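### 3.2 Desk companions and the problem of category

Participants in the tidying study were asked to sort everything on a desk into two piles, "work" and "not work." Most objects gave them no trouble. The plush toys did, and we had not budgeted time for the arguments. 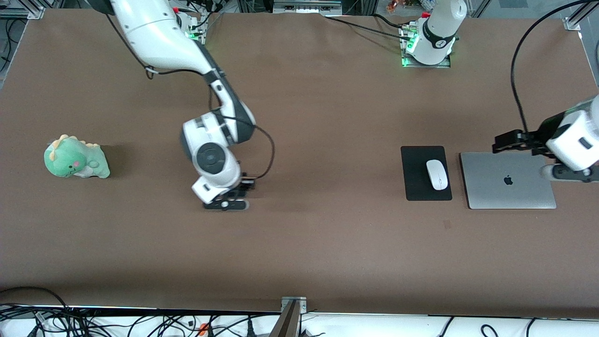
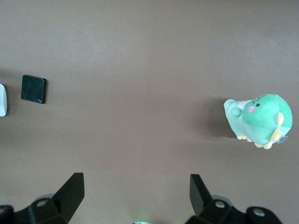
**Figure 4.** The green plush dinosaur on the brown tabletop. The first view also shows the mouse on its pad and the laptop.

A computer mouse on a mouse pad is work -- everyone agreed, including the participant who had just described her job as pointless. The dinosaur, with its pink cheeks and a ridge of spikes, was filed as "not work" by most office staff at Savamari and as "morale equipment" by the Clustley group, who wrote the new category in by hand. Overgaard coded these answers as refusals. Þorgeirsson coded them as answers, and the disagreement ran until August.

We kept both codings. Of some 200 sorting decisions about soft toys, the ones made fastest were also the ones most often taken back, usually after the participant had picked the toy up. Distance from the keyboard mattered too: a toy lying well apart from the equipment was more likely to be called clutter, whatever its expression. Section 3.3 turns to mugs, which we had expected to be simple.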